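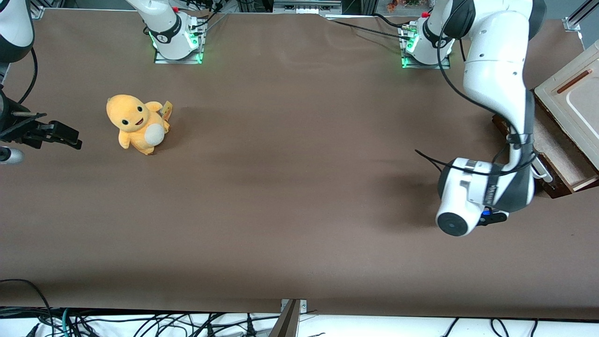

Vitville Activity Center | Facilities and Supplies

Room and Equipment Inspection: Room 41
Date of inspection: 23 Oct 2026
Last full inspection: May
Form: general room checklist, with comments

How to read this form
OK = no action needed
FIX = repair or replace, room may stay in use
HOLD = item is not to be used until the work is signed off
N/A = does not apply to this room

1. DOORS AND WAYS OUT

1.1 Main door opens fully and closes on its own: OK
1.2 Route to the door clear: OK
1.3 Exit sign lit: OK
1.4 Door wedge in use: FIX
Comment: Wedge removed and handed in at the front desk. Same comment as in May. If the room gets too warm, ask for the air to be turned down.

2. FLOOR AND WALLS

2.1 Floor free of trip hazards: FIX
Comment: Tangle of cables on the floor in front of the work table.
2.2 Floor mat at entrance lies flat: FIX
Comment: One corner curls up. Tried turning it over and the other side curls too. Order a new one from Cestton with the next supply order.
2.3 Walls, paint and plaster: OK
Comment: Scuffs near the door at chair height. Cosmetic only.

3. WORK TABLE

3.1 Table steady when leaned on: OK
3.2 Front edge straight, nothing sharp: OK
Comment: Ran a hand along the full length of the front.
3.3 Brown covering in good condition: OK
Comment: Faint creases, no tears found. Leave it on for now. When it is changed, change the whole thing. Last time a piece was patched in, the seam caught on sleeves and lifted.
3.4 Covering held down at all edges: OK
3.5 Drinks kept off the table: OK
Comment: The notice about drinks has faded and should be reprinted.

4. SOFT TOYS

4.1 Yellow-orange stuffed dinosaur, seams: OK
Comment: Pulled gently at the arms, feet and tail. The white belly patch was checked too.
4.2 Same, eyes: OK
Comment: Both black eyes tested with a firm pinch and pull. No movement.
4.3 Same, tag: OK
Comment: Small yellow tag near the tail, still attached. Please do not cut it off. The stockroom needs the printing on it when a toy is washed or replaced.
4.4 Clean, no stains or odor: OK
Comment: Surface wash only. Next wash goes on the regular list.
4.5 Storage bin for toys has a lid that stays open when lifted: FIX
Comment: Lid drops. Take the lid off and store it until the hinge is replaced. The bin is fine without it.

5. CABINETS AND DRAWERS

5.1 Dark wood cabinet, stands level: OK
5.2 Same, handle secure: FIX
Comment: The white bar handle on the front sits on a patch of clear tape or film. The patch is scuffed and cloudy and is lifting at the edges, worst near the lower end. There are two round holes in the wood, one on either side of the handle. Use a proper screw-on handle. Measure between the holes before ordering, and do not go by the old order sheet. The Tanasarn handles in the stockroom come in two lengths and either one may be wrong.

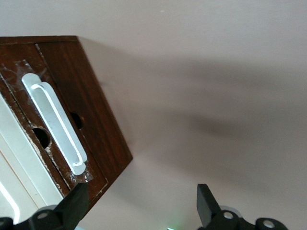 Do not add another layer of tape over the old one. Take the patch off first and clean the wood before anything new goes on.

5.3 Same, wood surface free of splinters: HOLD
Comment: The wood around one of the holes is chipped and splintered, with pale fibers showing. There is also a long chipped strip on the front where the finish has been scraped away. Both are within reach of anyone using the handle. Sand by hand, fill, sand again, then seal. Cabinet is not to be opened by room users until this is done. Put a note on the front at eye level.
5.4 Same, finish elsewhere: OK
Comment: Glossy finish is sound on the top and side. No need to redo the whole cabinet.
5.5 Stick-on fittings elsewhere in the room: FIX
Comment: One coat hook by the door is also held with adhesive. Replace with a screwed hook.

6. LIGHTING AND AIR

6.1 Ceiling lights all working: OK
6.2 Light switch plate tight to the wall: OK
6.3 Vent cover clean: FIX
Comment: Dusty. Add to the monthly clean.

7. FIRE AND FIRST AID

7.1 Extinguisher in place, gauge in the green: OK
7.2 Extinguisher tag up to date: OK
7.3 First aid kit stocked: FIX
Comment: Tweezers missing. Given item 5.3, replace these first. Bandages: box of 100, nearly full.
7.4 Emergency numbers posted: OK

8. WORK ORDERS RAISED

Cabinet front, sanding and sealing (5.3): 15 days allowed. Use the low-odor sealer from Prornik and keep the door open while it dries. Sandpaper is in the tool room, top shelf.
Cabinet handle (5.2): do after 5.3, same order number. New screws should not come through far enough to scratch whatever is stored inside.
Entrance mat (2.2): next Cestton order.
Toy bin hinge (4.5): stockroom to check for a spare before buying.
Coat hook (5.5): can be done on the same visit as the handle.
Tweezers (7.3): take a pair from the main kit and restock that one.

9. CARRIED OVER FROM MAY

Door wedge: still open, see 1.4.
Flickering light over the door: closed.
Loose switch plate: closed.
Missing shelf pins: closed. Spares are in the envelope taped inside the tool room door.

Recheck items 5.2 and 5.3 together when the work is finished. Use a dry cloth over the sanded areas, and if it snags anywhere the HOLD stays on.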